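Brenby Mug Tree – light wood, round base

Stesell calls this a "space-saving centerpiece." It's a post with pegs on it. We stock it anyway, mostly for people whose cupboards are full. 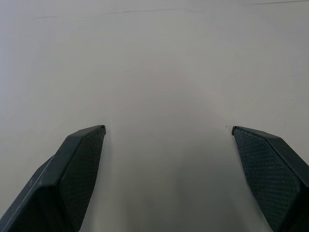
The maker also claims 2000 uses before a peg works loose. We haven't tested that and wouldn't bank on it. Heavy mugs go on the lower peg – the top one leans out more than I'd like.
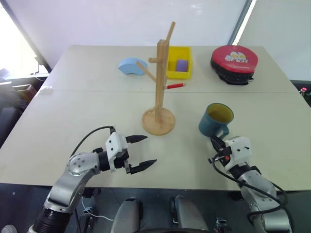

Brenby mug tree with a teal-blue enamel mug. Mug not included.

Base is 80 percent of the weight, says the box. Returns within 30 days, unused. Questions to Elikem Nyarko at the Mensah store, closed Monday.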